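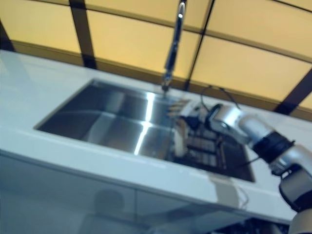
What does a robot learn from a hand-driven run that it could not get from a written routine?

Mostly the corrections. A written routine states where the gripper should go; a driven run also records how the operator slowed down, backed off and came in again at a better angle, and those small changes are what the training uses.

Kitchen work at Dadthorpe: notes on the teleoperation sessions

The kitchen task set moved to the Dadthorpe site in January. The set has 13 tasks, most of them short, all built on the same fixed layout of counter, sink and dishwasher. The operator drives the arms by remote control with the Avora handsets and watches the view from the robot's head. No task is scripted. The written instruction for each one is a single sentence, such as "Put the plates from the dishwasher on the rack," and the operator decides how to carry it out.

The target for each task is 120 accepted runs. A run is accepted if it starts from the listed starting state, reaches the listed end state, and contains no pause longer than 3 seconds. The pause rule causes the most rejections. Operators new to the handsets tend to stop above an object while they work out the wrist angle, and a policy trained on those runs learns to stop in the same place. Leonora Dimaculangan, who runs operator training, now has new people drive 20 practice runs that are thrown away before any are kept. She also asks them to settle on a grasp before the arm leaves its rest position.

Corrections are kept. If the gripper comes in too high on a plate and the operator lowers it and tries again, the run stays in the set, provided the second try is smooth. Early on we cut these out and kept only clean runs. The policy trained on the clean set did well until its first error and then had no way back, as it had never been shown one. The Dagdag labeling tool has a separate tag for these runs so that the mix can be adjusted later without going through the video again.

Sinks remain the hardest part of the layout. Brushed steel reflects the arm, the lights and whatever is standing in the basin, and the reflections move when the head moves. Depth readings on the basin floor are poor for the same reason. We have not tried to fix this with coatings or a matte insert. The intended homes have steel sinks, and the training runs should too. Operators are told to judge height from the rim of the basin and to ignore the floor of it until the gripper is well below counter level.

Head motion is the second problem. When the head turns while the arm is extended, the picture smears for a short stretch, and the operator is driving on memory until it clears. Blurred stretches are left in, since the policy will meet the same blur when it runs alone. The advice is to turn the head first and move the arm second. Most operators manage this after a few sessions and then lapse when they are tired, so sessions are now limited to the morning and end by noon.

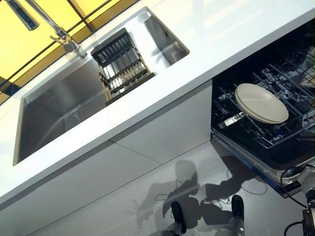
Sink, rack and open dishwasher at the Dadthorpe kitchen.

Plates are handled one at a time. Lifting two together is faster for a person, but the gripper cannot hold the pair square, and the lower plate tends to slide. When plates are nested, the operator is asked to part them with a small sideways move before closing the fingers. It adds time to the run and makes the grasp much more repeatable. The same move is awkward to describe in code and easy to show by hand — a fair summary of why this work is done by driving.

The door is left alone for now. Opening and closing it needs the whole body to step back while the arm follows an arc, and the Zunex base controller does not yet record foot placement in step with the arm data. Until that is sorted out, every dishwasher task begins and ends with the door lowered. A test build of the controller is due before the next block of sessions.

Two changes to the run sheet take effect with that block. Starting states will list the position of the drying rack, which has been drifting between sessions. Operators will also enter the reason for each rejected run at the time, in their own words, and the reviewer will assign the code afterward. Old sheets can still be used for the remaining counter tasks.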